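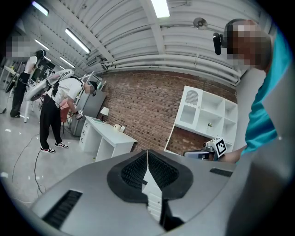 Slide 1. Hand-held grippers in use, brick wall room.

Thanks to Marjorie Stockdale for the introduction. I'm Tegan Harawira. I look after work planning at Kokanby, and I have 25 minutes.

Start with the job itself. People do ordinary tasks at a desk with a gripper in the hand, and the recordings go to Ineck to train the arms for our packing line. Most of the people doing it packed by hand until May. They know the work, so we asked them first.

What changed for them. Less lifting. More standing still with the arms out in front, which is tiring in a different way. Shoulders came up in the first week, wrists after that. We now swap after two tasks.

Pause here, ask who has packers on site.

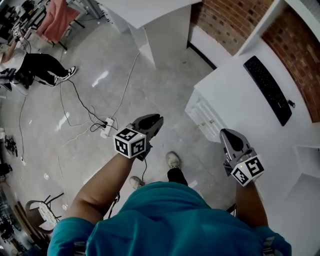 Last changed: 30 September 2021

Slide 2. One gripper in each hand. Point out the cables on the floor. Floor cables are the thing people raise most at our Garside site, and they are right to.

Pay. We kept the packing rate for the first month and that was a mistake. Recording is skilled work and there is no piece count to top it up. Two grades now, both above packing.

The number people ask for: 907 usable recordings so far. Don't dwell on it. Say that a bad one still takes someone's time and is paid the same.

What people want to know is whether they are training their own replacement. Give the straight answer. Some packing shifts will go. The Stidus agreement says no layoffs while it runs, and it covers retraining on paid hours. It does not promise the same job afterward. Read that clause out in full.

Skip the cost slide if short of time.

Questions. Marjorie has the roving mic. Copies of the shift plan are by the door.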